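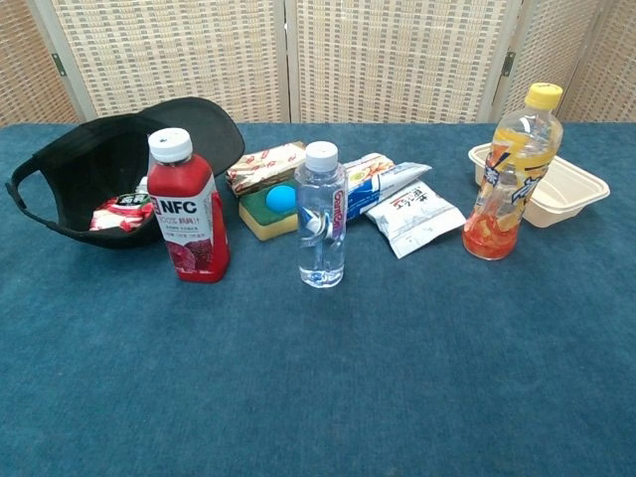

Fault 3781 is raised when the wrist force sensor on a Verkitz arm reports a load that does not match the commanded grip. The arm stops, the brakes engage, and the gripper holds whatever force it had at the moment of the stop. Most reports come from mixed-item tables, where one pick may be a full water bottle and the next a flat snack wrapper or a ball resting on a sponge. The answers on this page apply to arms running the Foneo controller with the Judel two-finger gripper. For the older pneumatic gripper, see the legacy page.

What does the fault mean?

The controller compares two values during every lift: the load expected from the item profile and the load measured at the wrist. If the difference stays outside the tolerance band for 140 milliseconds, the controller logs 3781 and stops motion. A single spike shorter than that is recorded as warning 1223 and the cycle continues.

Is it a hardware failure?

Usually no. In the cases sent to us from the Durán site, the sensor tested good on the bench. The cause was a stale zero offset. The gripper fingers had been changed for longer ones and the tool weight had not been updated, so every lift started with an error already in the reading. Light items still passed. Full bottles did not.

Why does it happen on bottles more than on other items?

Three reasons are common.
— The item profile was taught with an empty or partly filled bottle.
— The grip point is too high, at the cap or shoulder, and the bottle swings during the lift.
— Liquid moves when the arm accelerates. Lower the lift acceleration before you widen the tolerance.

Can soft items trigger it?

Yes, by a different route. A sponge compresses under the fingers and the measured grip force drops after contact. The controller tightens to compensate, the fingers reach their travel limit, and the load comparison fails. Set the profile type to "compliant" for sponges, caps, pouches and similar items. Stacked items should be taught as two separate picks, upper item first.

Does the table covering matter?

It can. A cloth with folds gives a false contact height, and the fingers may pinch the cloth along with a flat packet. The load then rises as the cloth lifts. If the log shows a steady increase during the first part of the lift, check for this first. Pull the cloth tight and clamp it, or raise the minimum finger height in the profile.

The arm stopped while holding an item. What do I do?

1. Do not reach under the item or the gripper. The grip is held by the motor brake and may be partial.
2. Press the emergency stop, even though the arm is already stationary.
3. Place a tray under the item using the long-handled tool.
4. Confirm that all persons are outside the marked area.
5. Release the emergency stop, select Manual, and open the gripper at reduced speed from the pendant.
6. Move the arm to the service position before you clear the fault.

Clearing the fault first is the most frequent mistake. On controller version 2, clearing 3781 in Automatic resumes the interrupted lift with no second prompt. One operator at Durán received a bruised hand this way in December. The behavior was corrected in the next release, and sites still on version 2 should keep the arm in Manual until they have updated.

How do I reset the zero offset?

Open the gripper fully with nothing in it. Move to the service position, wait until the wrist temperature reading is stable, and run Sensor > Zero > Wrist. Enter the tool weight from the plate on the finger set. Run the test lift with the supplied reference weight. If the test lift fails twice in a row, stop and replace the sensor cable before you replace the sensor.

Can I turn the check off?

No. The check can be set to a wider band, but the load comparison is part of the protective stop and cannot be disabled from the pendant. Do not edit the parameter file to get around it. A modified file voids the safety validation for the cell.

The fault returns after every reset. What should I send?

Export the log with the arm still in the fault state, if it is safe to leave it there. Include the item profile, the tool weight value, the controller version, and any 1223 warnings from the same shift. Logs exported after a restart do not contain the wrist data — we cannot diagnose from those.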